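実演データ収集業務 協力者の募集について

株式会社パルノ スギヤマ研究所
動作教示グループ

株式会社パルノ スギヤマ研究所(以下「当研究所」という。)では、家庭内の軽作業を対象とするロボットの動作学習研究を実施するにあたり、手持ち式グリッパーおよび遠隔操作装置を用いた作業の実演に従事していただく協力者を、下記のとおり募集いたします。応募を希望される方は、本要項の内容をご確認のうえ、所定の手続きによりお申し込みください。

1.募集の趣旨

当研究所は、英国ファンバーグ社と共同で、卓上の物品の取り扱いに関する動作学習の研究に取り組んでおります。この研究では、ロボットの動作を一つ一つプログラムとして記述する方式を採らず、人が手本として行った作業の記録をもとに制御モデルを学習させます。食器を所定の位置に移す、花器を倒さずに周囲の物を片付けるといった作業は、日常生活ではごく簡単に行われますが、物品の形状や置き方が変わるたびに手の運びも変わるため、さまざまな方による実演の記録が必要となります。

このたび研究課題「ドロークバーグ」の第二期を開始するにあたり、実演に従事する協力者を新たに募集することといたしました。第一期に協力された方の再応募も可能です。

2.業務の内容

協力者には、次のいずれか、または両方の業務に従事していただきます。担当区分は、事前講習における適性の確認を経て、当研究所が決定いたします。

(1)手持ち式グリッパーによる実演
カメラを備えた手持ち式のグリッパーを操作し、机上に配置された物品をつかむ、運ぶ、置くなどの作業を行います。作業の開始位置および終了条件は、課題ごとに配付する手順書に定めます。同一の課題を、物品の配置を変えながら繰り返し実施していただきます。

(2)遠隔操作による実演
操作卓に着席し、手元の操作装置を用いてロボットアームを動かします。課題によっては頭部装着型ディスプレイを使用します。使用中に気分が悪くなった場合は直ちに作業を中断することができ、中断によって謝金が減額されることはありません。

(3)付随する作業
物品の配置の復元、実演ごとの成否の記入、機器の異常に関する報告を含みます。収録データの加工およびプログラムの作成は業務に含まれません。

実演の目標件数は、第二期全体で1000件とします。協力者個人に件数の割り当てはなく、速度を競うものでもありません。やり直しを行った実演についても、記録として保存いたします。

3.応募資格

次の要件をすべて満たす方を対象といたします。

(1)応募時点で満18歳以上であること。
(2)日本語の手順書を読み、口頭の指示を理解できること。
(3)手持ち式グリッパーを保持し、休憩を挟みながら立位で作業を行うことに支障がないこと。ただし、遠隔操作による実演のみを希望する方については、立位での作業を要件としません。
(4)事前講習に参加できること。
(5)秘密保持に関する誓約書を提出できること。

ロボットに関する知識および操作経験は問いません。利き手についても制限を設けておりません。左手での操作を希望する方は、応募用紙の該当欄にその旨をご記入ください。眼鏡を着用したままの参加も可能ですが、頭部装着型ディスプレイに収まらない形状の眼鏡については、講習時に個別にご相談いたします。

4.実施場所および期間

実施場所は、当研究所内の動作教示室とします。実施期間は本年10月から翌年1月までとし、協力者は期間中に5回以上の参加を原則といたします。参加日は、各月の予定表に基づき、本人の希望を確認したうえで決定します。

1回の従事時間は、休憩を含め4時間とします。時間帯は午前または午後のいずれかとし、同日に両方の時間帯へ参加することはできません。長時間の連続操作を避けるため、休憩は担当職員の指示に従って取得してください。 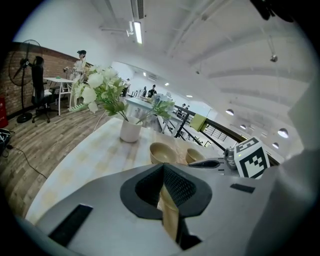
手持ち式グリッパーのカメラから見た作業台。奥に花を生けた白い鉢と二つの器

5.謝金および交通費

謝金は当研究所の規程に基づき、参加回数に応じて月ごとに指定口座へ振り込みます。事前講習についても支給の対象といたします。交通費は、公共交通機関を利用した場合の実費を別途支給します。自家用車による来所は、事前に許可を受けた場合に限ります。

当研究所の都合により当日の実施を取りやめた場合は、予定されていた回の謝金を全額支給いたします。

6.安全の確保

協力者は、作業の開始前に非常停止装置の位置および操作方法の確認を受けるものとします。ロボットアームの動作中は、床面に表示した区域内に立ち入らないでください。髪の長い方は束ね、指輪、腕時計その他の装身具は外したうえで作業に従事していただきます。袖口の広い衣服および踵の高い履物での参加はお断りいたします。

業務中の事故に備え、協力者全員を対象とする傷害保険に当研究所の負担で加入します。

7.記録および個人情報の取り扱い

実演中は、グリッパーに取り付けたカメラにより映像を収録し、あわせてグリッパーの位置および開閉量を記録します。映像には、室内にいる協力者および職員の姿が含まれることがあります。収録した映像は、当研究所およびファンバーグ社における研究の目的に限って使用し、学会発表等で外部に公開する場合は、人物の顔を識別できないよう処理いたします。

応募書類に記載された個人情報は、選考、連絡および謝金の支払い以外の目的には使用しません。協力者は、書面による申し出により、いつでも参加を取りやめることができます。取りやめ後における収録済みデータの扱いについては、同意書に記載の選択肢から本人が指定するものとします。

8.選考および応募方法

応募用紙に必要事項を記入し、当研究所受付窓口へ持参または郵送により提出してください。応募用紙は受付窓口で配付しております。封筒の表面には「実演協力者応募」と朱書きしてください。提出書類は返却いたしません。

書類確認の後、対象となる方に面談および事前講習の日程をご案内します。面談では、参加可能な時間帯、希望する担当区分および健康上の配慮事項についてお伺いします。選考の結果は、採否にかかわらず書面で通知いたします。選考の経過に関するお問い合わせには応じかねますので、あらかじめご了承ください。

応募の締切は2019年9月25日(必着)とします。

9.問い合わせ先

株式会社パルノ スギヤマ研究所 動作教示グループ
研究課題「ドロークバーグ」協力者募集担当
研究責任者 マヴァンウィ・マドックス(Myfanwy Maddocks)
内線 379

お問い合わせは日本語または英語で承ります。施設の見学を希望される方は、応募書類の提出前に上記担当までお申し出ください。

以上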